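## 4.3 Updating the firmware of the Stornuta controller

Before you start, make sure that the battery is charged to at least 35 percent. The update takes up to eight minutes.

1. Open Istico on your computer and connect the controller with the USB cable.
2. Click **Device**, then **Check version**. The version number is shown in the lower left corner.
3. If the number is lower than 7, click **Update**.
4. Wait until the status light stays green – it blinks during the copying.

**Caution:** Do not pull out the cable while the light is blinking.

Programs that you saved on the controller are kept. The motor settings go back to the default values, so please write them down before step 3.

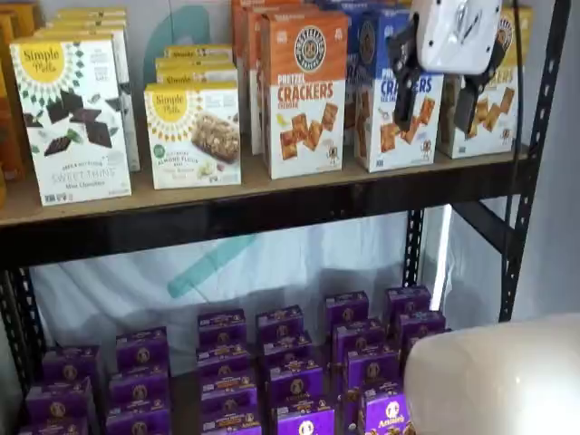 Oskari Heinonen wrote to us that his motor settings came back by themselves when he opened his old project and downloaded it again. This is correct for projects made in version 6 or later. With an older project you must type the values by hand.

**Note:** The log file can hold 3,000 lines. When it is full, the update does not start and Istico shows the message "No space". Click **Device**, then **Clear log**, and repeat step 3.

If the controller is not found, try another USB port and restart Istico.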